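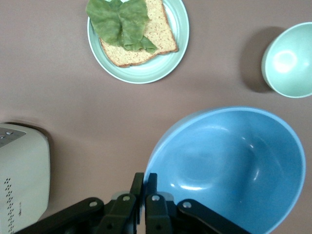 Figure 4. Wrist camera view, sandwich task. The bread and the lettuce are on the plate and the gripper is clear of both.

## 4. Recording demonstrations for the sandwich task

This section is for operators who collect examples with the Ralano arm and the Lelleck recording software. Please complete the set-up in section 3 first. One example is called an episode.

### 4.1 Before the first episode

1. Switch on the arm and wait until the status light on the base stays green.
2. Open Lelleck and select the project **Meredith**. Do not record in the project **Flonden**, it is kept for testing only.
3. Check the wrist camera view on the screen. Both gripper fingers must be visible at the bottom, as in Figure 4.
4. Place the plate, the bowls and the white appliance on the table. They may stand in different places from one episode to the next, but the plate must be within reach of the arm.
5. Check that there is free space between the gripper and the plate.

**Note:** An object which is partly outside the wrist view is accepted. In Figure 4 the plate, both bowls and the appliance are all cut by the border, and this is no reason to repeat the episode.

### 4.2 Recording

1. Hold the hand controller and press **Start**. Wait 2 seconds before you move.
2. Pick up the bread and put it on the plate. It may lie at an angle.
3. Pick up one lettuce leaf and release it over the bread. A folded leaf is also good, and it may hang over the side of the bread.
4. Move the gripper back until the fingers touch nothing.
5. Press **Stop**, then mark the episode as *Success* or *Failure*.

If the lettuce falls on the table, do not correct it by hand. Stop, mark *Failure* and write one word in the comment field, for example "dropped". Failed episodes are also saved — the training script reads the mark and sorts them.

**Caution:** Keep your hands away from the linkage arms of the gripper while the controller is active. They open outwards to the sides and can pinch the skin.

**Caution:** Do not press the fingers against the rim of a bowl. If this happens, stop the arm and check the screws of the gripper before you continue.

### 4.3 How many episodes

One session has 26 episodes. After episode 13, change the positions of the bowls and the appliance. Replace the lettuce when it becomes too soft to grip.

Lelleck keeps the raw files on the local disk for 72 hours. Upload them before this time is over, with **File > Send session**.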